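STIDACH ROAD DAYCARE — ANNUAL WALKTHROUGH, FIRE / EXITS / PLAY AREAS
Done in March, Tuesday, started 7:40 am before drop off. Form is the 2021 version, still the one the office wants.
Marks: OK / FIX / WATCH / NA. Comments after the mark.

OUTSIDE AND ENTRY

Front door closes and latches by itself — FIX. Latches if you let it go from wide open. From half open it just rests there. Closer needs adjusting or a new one. Same comment last year.
Keypad works, code changed since last visit — OK
Ramp surface — WATCH. Grit strip lifting at the bottom corner. Tape is not a repair.
Handrail tight — OK
Gate latch out of reach of kids — OK
Fence, Flanagan Street side — FIX. One picket loose at the bottom, nail backed out. Gap gets too wide when you push it.
Fence, other three sides — OK
Parking lot light over the side steps — FIX. Out. Staff leaving at 6 in winter need this one.

EXITS

Front exit sign lit — OK
Back exit sign lit — OK, but the test button sticks. Press it twice.
Back exit clear inside — FIX. Stroller parked across half of it. Moved while I was there. Needs a line on the floor or a sign, people will do it again.
Back exit clear outside — OK
Side exit opens without a key — OK
Evacuation map posted in every room — FIX. Missing in the nap room. The one in the kitchen still shows the old wall.
Drill log — WATCH. January drill written up, Febuary blank. If it was done write it down, if it wasn't do one this week.

FIRE

Extinguisher, kitchen — OK, gauge in green, tag current
Extinguisher, hallway — FIX. Tag expired. Call Flondach, they did the others and must of skipped this one.
Smoke alarms, all rooms — OK, tested each
CO alarm by the furnace — OK
Furnace closet — FIX. Paper towels stacked against the unit. Out today please. Nothing gets stored in there, not even for an afternoon.
Dryer lint trap and vent — WATCH. Trap clean, outside flap only opens halfway.

ELECTRICAL

Outlet covers — FIX. 2 missing, both in the toddler room, both behind the bookcase. Kids can get an arm back there.
GFCI at sinks trip and reset — OK
Extension cords — FIX. One run under the rug in the office. Get a power strip with a longer cord and plug it in at the wall.
Space heaters — OK, none found
Panel clear — OK. Door labels hard to read, redo them with a marker.

KITCHEN AND BATHROOMS

Hot water at kids sinks — OK, comes out warm, never got hot
Cleaning stuff locked up — FIX. Cabinet locked but a spray bottle was on the counter by the changing table. No label on it either. Label or toss.
Fridge thermometer — OK
Step stools — WATCH. Rubber foot gone on the green one.
Floor drains — NA

NAP ROOM

Cots, spacing — OK
Cots, frames — FIX. One with a bent leg, pulled and put in the office. Don't put it back.
Blankets labeled — OK
Blind cords — FIX. Dremoro blinds on the left window have the cord hanging in a loop. Needs a cleat up high or swap to cordless. Top priority along with the furnace closet.

TOYS AND LOOSE ITEMS

Small parts check — OK for the 3 and up shelf. Toddler bin had a marble in it, taken out.
Pretend food — OK. Check stems and leaves for loose ends when you wash them.
Blocks — OK. No splits or sharp corners on the ones I picked up.
Toy box lid — WATCH. Hinge slow on one side only, getting worse.
Batteries — OK, screws on all the covers

Grapes, then the pink block: 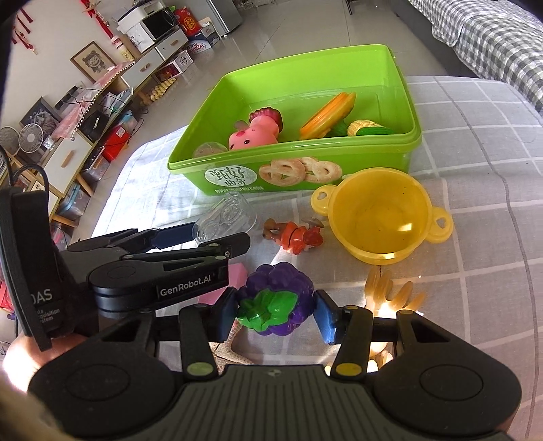
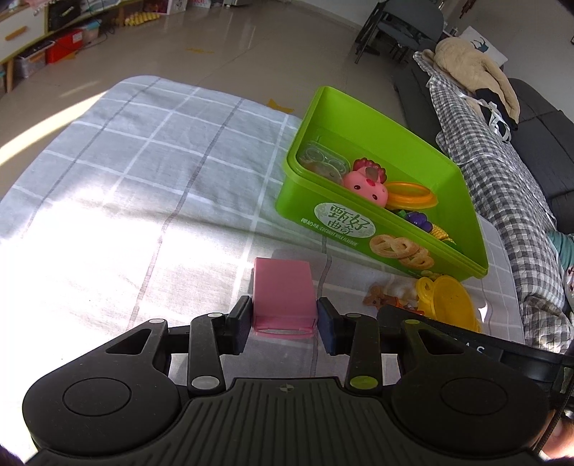
FIRST AID AND PAPERWORK

Kit, main room — FIX. Low on gloves and the small bandages. Cold pack used and not replaced.
Kit, van — OK
Emergency cards — WATCH. Several with no second phone number.
Allergy list posted in kitchen — OK, matches the binder
Staff CPR cards — OK, one coming due, office knows
Insurance sheet — OK

DO FIRST
Furnace closet — today
Blind cord, nap room — today, tie it up high until it's fixed right
Outlet covers — today, there's a pack in the office drawer
Spray bottle — today

DO THIS MONTH
Front door closer
Fence picket
Hallway extinguisher
Side steps light
Maps, nap room and kitchen

Everything else before the summer session. Closer and light can go on one work order, same guy does both. Send me a note when the first four are done, I'll stop by for the rest. Initial each line on the office copy, not on this one.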